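Tivum grasp logger – two months in, still mostly happy

May 22, 2024

I've been putting off writing this one up until we had enough hours on it to say something useful. We're past 3,000 logged grasps now, so here goes!

Quick background. We're a small lab teaching an arm to pick odd stuff out of a bin, and for that you need examples, piles of them, good picks and bad ones. We used to do the bookkeeping with a homemade script that Omar Geagea wrote in a hurry (sorry Omar) and it dropped the joint log every time somebody bumped the network cable. Tivum is meant to replace all that. It records the camera, the arm position and the gripper state on one clock, cuts the recording into attempts, and asks you to label each one.

Setup took me 2 evenings. The first went fine, the second was me hunting for a license key that was sitting in my spam folder. The manual is thin and the page on time sync reads like it was written for somebody who already knows the answer. Support got back to me the next morning though, with a real fix and not a link to the same page.

What I like most is the labeling screen. Big buttons, keyboard shortcuts, and you can go back and change your mind without losing your place. I can get through 40 attempts before my coffee goes cold, and with the old script I'd have been still renaming folders. The automatic cutting is good too – it gets confused when the gripper hovers for a while before closing, but dragging the start point over is easy.

The "hard object" tag is the feature I didn't expect to care about. Floppy things, shiny things, anything with legs. You tag them once and it tells you when your set is getting too heavy on easy shapes. Ours was embarrassingly heavy on easy shapes, so lately it's been toys and sunglasses all day long.

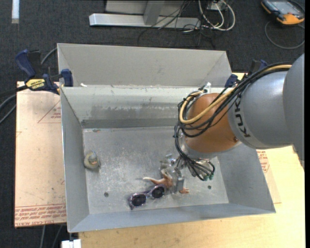 Going in beside the toy, sunglasses in front.

Now the grumbles. Export is slow, like go-have-lunch slow, and if you pick the wrong format there's no cancel button. Search only looks at tags and ignores your notes. And the price per seat is silly for a group our size, so we share one login for the labeling machine and take turns.

I did try Drelora before this. Prettier, but it wanted everything uploaded to their servers and our connection just isn't up to that.

I'd give it 7 out of 10, and I'd go higher if they sort out the export. We're renewing either way.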